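Prandville Household Recycling Service
September 29, 2019

1/ The textile and soft furnishings collection for Prandville and Gistby changes with the autumn timetable. Please read the whole thread before putting anything out. The service line is open as usual for residents who would prefer to speak to a member of staff.

2/ Clothing, bed linen, towels and curtains will continue to be collected from the kerbside in the green sacks. Sacks left over from the May delivery remain valid. Further rolls may be had from the Sayegh Road depot during opening hours.

3/ Each sack must weigh no more than 30 lb when full. Crews are instructed to leave heavier sacks at the property with a yellow tag. A tagged sack may be divided in two and put out again at the next collection.

4/ Worn and torn items are accepted. Fabric that cannot be worn again is sent to Sustport, where it is sorted by fibre and shredded for use as filling. Items soiled with paint, oil or garden chemicals should go in the general waste bin.

5/ Shoes must be tied together in pairs. Single shoes are not accepted in the sacks.

6/ Between the May collection and the end of August the service received 2291 sacks from the two districts. Gistby residents put out more per household than in any earlier summer, and we thank them for it.

7/ Duvets and pillows are no longer taken at the kerbside. They may be brought to Sayegh Road, Bay 42, which is on the left after the weighbridge. Please keep them dry on the journey, as wet filling is refused at the bay.

8/ Armchairs, sofas and loose cushions are collected by appointment only. Bookings open 90 days ahead and may be cancelled without charge up to the day before. Cushions and throws should be put out together with the chair they belong to.
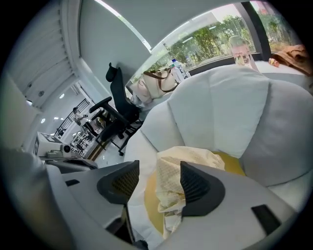 9/ The fire safety label must still be attached to any upholstered item offered for reuse. Where the label has been removed, the item will be collected but broken up for materials. Crews have no discretion in this matter.

10/ Residents in flats should use the shared textile bank and must not leave sacks beside it. If the bank is full, please report this on the service line and quote the number printed on the door.

11/ A printed copy of the new timetable will be delivered to every address in Prandville and Gistby. Large print copies can be requested from the depot.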